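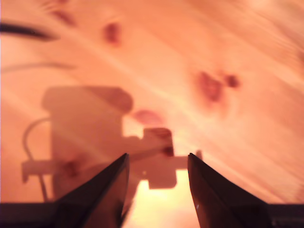 Speaker notes: Building a gripper arm in a shared workshop
Braltura maker evening, July
Speaker: Vitória Teixeira
Slot: 40 minutes, questions included

Opening

Say hello, thank Qusai Haddadin for the projector. Say who I am: I do bookkeeping during the day, I rent a bench at the Tidordale workshop, and I have been building this arm with Ilídio Brandão for a little over a year. Neither of us is an engineer. Ilídio used to repair sewing machines and he does most of the mechanical work. I do the wiring and the code.

Ask who in the room has built something with a motor in it. Ask who finished it. Wait for hands.

What we set out to do

The job was sorting. The workshop has a big bin of mixed screws, washers and brackets left by people who moved out. We wanted an arm that could pick one part off a board and drop it in the right tray. It still doesn't do the whole job. It picks well now and sorts badly. Say so early so people don't sit waiting for the big demo.

Money

Total spent so far is 3,319, counting the parts we broke. The biggest share went on the joint motors. The gripper was cheap. The second biggest share was things we bought twice, mostly connectors and one power supply that was too small. Skip the full table unless somebody asks. It's in the handout.

The gripper

Spend the most time on this part, 15 minutes if the room is with me.

First version had flat parallel jaws. Fine for brackets, no good for washers lying flat. The jaws came down on either side and slid over the top.

Version 2 has tapered fingers, dark plastic, narrow at the tip. Ilídio printed a stack of them at slightly different angles and we tried them all on the same washer. The narrow tip gets under an edge. It also bends more, so we had to thicken the base. Pass the old jaws and the new fingers around. Ask for them back.

Mounting: the camera sits on the wrist and looks down past the fingers. We had it on a post at the side of the bench before. From the post, the arm kept getting in the way of the part at the exact moment we needed to see it. On the wrist, the fingers are always in the same place in the view, which makes the code simpler.

Light and shadow

This took us two months and I want to be clear about it because it would have taken one evening if we had asked around.

One lamp throws a hard shadow. The gripper's shadow on wood is bigger than the gripper, and it moves as the arm moves. Our first part finder looked for dark shapes on a light board. It found the shadow of the gripper, the shadow of the cable, and every knot in the pine. The arm went for a knot again and again. Vusumuzi Ntuli watched it do this for most of a lunch break and asked if the knot was a screw.

What we changed:
Second lamp on the other side, turned down lower than the first.
White paper under the parts for testing. Bare wood only after it works on paper.
Save a picture of the board with no parts on it and compare against that.
Ignore anything that shifts when the arm shifts.

The last one helped most. Knots stay put, so the saved picture deals with those. Shadows needed the other rule.

If asked why we don't just paint the bench: it belongs to the workshop.

Focus

Fixed focus lens. Set it for the height where the fingers close on a part, lock it, put a dab of glue on the ring. With the arm raised the bench goes soft, and for us that's fine. We look for parts from a set height and check again near the board.

Cables

Leave slack at the wrist. More than you think. We pulled a plug out of the board twice by turning the last joint too far. Now there is a loop tied back to the arm with a soft strap, and a limit in the code as well. Check the loop doesn't hang in front of the lens.

Working in a shared space

Label the power switch. Write "arm may move" on a card and stand it on the bench whenever it's on. Put the stop button where someone else can reach it. Ilídio Marinho, who has the next bench, hit ours before we did, and he was right to.

What's next

Softer finger pads. Small screws. Maybe a second camera, though Ilídio B. is against it. The Darnum group has offered to lend us theirs for a month.

Questions

Repeat each question into the microphone. If code comes up, the handout has the address. Parts list is on the back page. Leave by 9:30, they lock the side door.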